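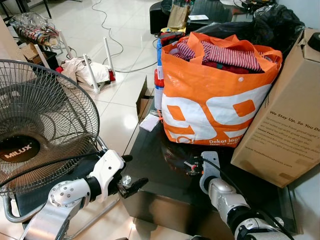

Packed clothing in an orange tote bag on a dark tabletop at the Ursu unit.

Drodesero opens Troltasside, a key and bag handover service for short-term rentals

URSU, October. Drodesero, a supplier of turnover services to small rental operators, has extended its Troltasside handover procedure to the Ursu building, which has 48 furnished units. The procedure covers two tasks at the end of a stay: packing textiles and clothing left in the unit, and returning keys to a fixed position on a wall board.

Under the packing procedure, garments are folded and placed in one open tote bag per unit. Darker items go in first, and striped or light items are laid on top. Bottles and other containers stay outside the bag. Cartons are stood on end beside the table until the unit is closed. Filled bags are held for 19 days at the Ukura storage room and are released on presentation of the booking number.

Keys are handled separately. Each ring has an assigned hook, and rings are not combined. Adhesive hooks were selected over a drilled rail so that positions can be changed without repair to the wall. The surface is wiped and dried before a hook is applied, and no keys are hung for two hours. Colored tags may be added where rings are similar in size.

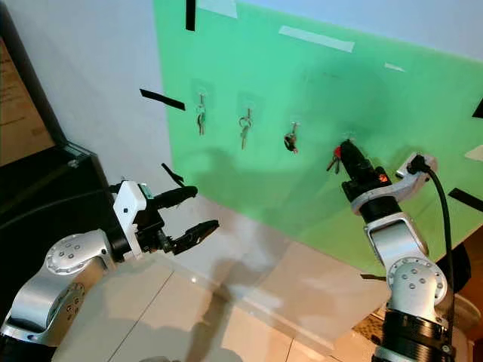
Jacqueline Jacquet said that the old drawer at Ursu had cost her half a morning at every changeover, and that she would like the hooks set a little farther apart for the larger rings. She also asked for the unit number to be written above each hook.

Drodesero will include both points in the next revision of the procedure sheet. Spacing will be set by the widest ring on the board, measured flat.

During the trial period, nearly 196 handovers were completed under the procedure. Rental operators may request the procedure sheet and a hook layout template from the Drodesero office at Ukura. Orders for storage room space at Ukura are accepted until 2 p.m. for the following day.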